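Monday, notebook p. 199
Container sorting, mixed drinkware, side room

Continued the Kerport list (cups and bottles). Purpose is to settle the sorting key before the larger lot from Sillska arrives. Working surface is the small table with the checkered cloth. The cloth stays on: on the bare top the paper cups roll when laid down.

Key as of this morning: paper, rigid clear plastic, rigid colored plastic, bottle. Printed and plain paper are logged separately. Lucie Gosselin wants them merged. I have kept them apart until the weights are in.

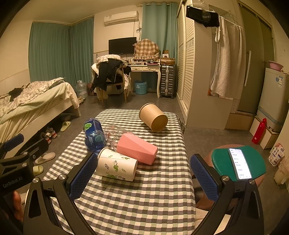 Lot 11, on the cloth. Plain kraft cup at far right, vine-print paper cup in front of the pink one.

Notes on the lot:

Faceted pink cup goes under rigid colored. The flat faces make the diameter ambiguous, so measure across the flats and write "AF" next to the value.

Clear cup with the reddish marks: log as clear. Print does not change the class for plastic. Same rule for the blue bottle with the lime slice, which is a bottle regardless of color.

Paper cups: rim diameter first, then base. Calipers deform the kraft rim if closed fully. Use the ring gauge.

Sheet 922 still has the old column order (base before rim). Do not copy from it. Corrected sheet is in the Plivuvby folder, version 2.

Open: scale calibration, lid classes, reply from Ersoy on the stacking sleeves. Weights tomorrow, paper first.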